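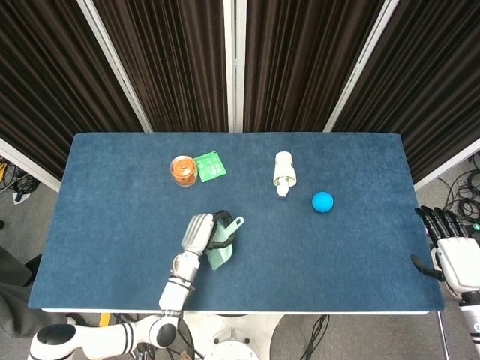
Ticket: sweep policy loses the dustpan after re-grasp
Project: Gravel bench, Graseck rig
Opened by: Marit Hägglund
Status: open, narrowed down

Okay, so I finally got some time with this one. The short version is that the left hand grabs the dustpan fine, and then somewhere in the reach the policy starts acting like it's holding nothing and opens up again. I ran 97 rollouts on the new checkpoint and 34 of them ended that way, which is a lot worse than what we had in June!

What I tried first was the boring stuff. Restarted the Zusden bridge, re-zeroed both wrists, checked the finger currents. No change. The right hand is fine the whole time, it just hangs out at its end of the table waiting for its turn.

Then I went through the head camera recordings, and I think I have something. The pan and the brush are both mint green, and once the fingers are curled closed the white hand sits right there with them. The Flendon segmenter merges pan and brush into one blob – then it splits them again a few steps later and hands the "held object" tag to whichever piece is bigger. When that's the brush, the grasp check fails and the hand lets go. The jar with the orange lid, the green packet, the white bottle and the blue ball all keep their tags with no trouble, even with the jar and packet touching.

Workaround for now: I froze the tag for 2 seconds after the fingers close. Had to do it in the Gavalas config, the launch file ignores it (separate ticket coming, grr).

Still to do:
- rerun the same seeds with the freeze on
- relabel the 382 training clips where pan and brush overlap
- ask whether we can drop the grasp check during sweeps

Please don't close this yet, I only have the freeze running on one machine.

– Marit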